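Lists > Holthorpe Paper and Postcard Exchange > October > Re: Sleeves vs. boxes for view cards

Date: October 21, 2021
Subject: Re: Sleeves vs. boxes for view cards

On an earlier date a list member wrote:

> I have inherited a run of Patham view cards, mostly street scenes and
> the mill. They came in shoeboxes with rubber bands around them. Some of
> the bands have stuck. I would like to get them into something better
> before winter, as the only room I have is over the garage.
>
> Do people here use sleeves for everything or only the good ones? And do
> you sort by publisher or by place? I have seen both and can't decide.

I went through the same thing with my own Patham cards, so I'll answer in order.

Rubber bands first. Don't pull at the stuck ones. Slide a thin plastic ruler under the band, work it along slowly, and if it won't move, leave that card for another day. I lost the corner off a nice Galanis card of the ferry landing by being in a hurry.

I sleeve everything that has been mailed and anything with a real photo surface. Common printed views go in the box without sleeves, standing on edge, with a stiff divider every 80 cards. Packed tighter than that they start to curl when you take one out. Polyester sleeves cost more than the soft kind. Avoid anything that smells like a shower curtain.

For boxes I use the long Zikstead ones. The lids are a bit shallow but they stack well. The shorter size is no use for continental cards, which stand too tall and get crushed along the top.
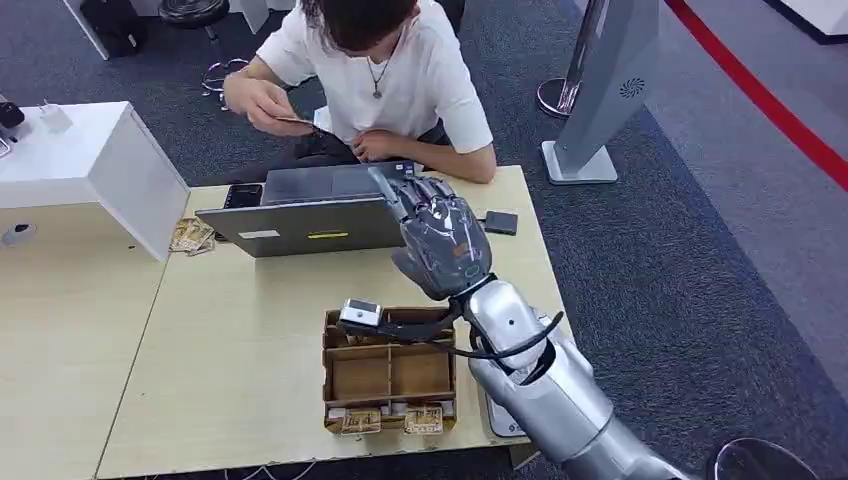

At the table, laptop open, card in hand.

I would not keep them over a garage. The paper will take up damp in May and dry out again in winter, and the album pages go wavy even if the cards don't. A closet on an inside wall is better, off the floor. If you have no choice, use a tub with a gasket and check it every month or so.

On sorting, I started by publisher and gave up. Too many of the cards have no name on the back, and I ended up with one very large section called Unknown. Now I sort by place, then by street, then by publisher if I know it. Put a number on the sleeve in soft pencil or on a slip behind the card. Never on the card itself. My list is a plain spreadsheet with 902 lines in it, and the columns I use most are street, postmark year and condition. I never look at the price column and wish I had left it out.

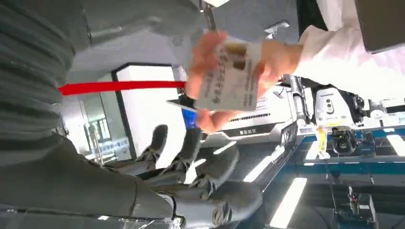

Over by the blue counter.

One more thing about Galanis cards. The early ones have a divided back with the caption in green, and the later reprints have it in black. The picture side can be identical. If you have both, file them together with a note, or you will buy the same view again. I own 3 of the church from the north for exactly that reason, and would trade two of them for anything showing the Patham depot before the roof was changed.

If you can scan the backs of the mill cards I'd like to see them. Send small files, as the list strips out anything large.

Comments (3)

inkandrag: Agree about the damp. Mine were in a porch cupboard for one winter and the gum on the stamps let go.

depot_views: Do the long Zikstead boxes fit on a standard bookshelf? Mine is 11 inches deep.

stillsorting: They stick out a little at that depth. I turned mine sideways and lost a space at the end of each shelf. Also, I have a depot card with the old roof, creased at one corner. Will write off list.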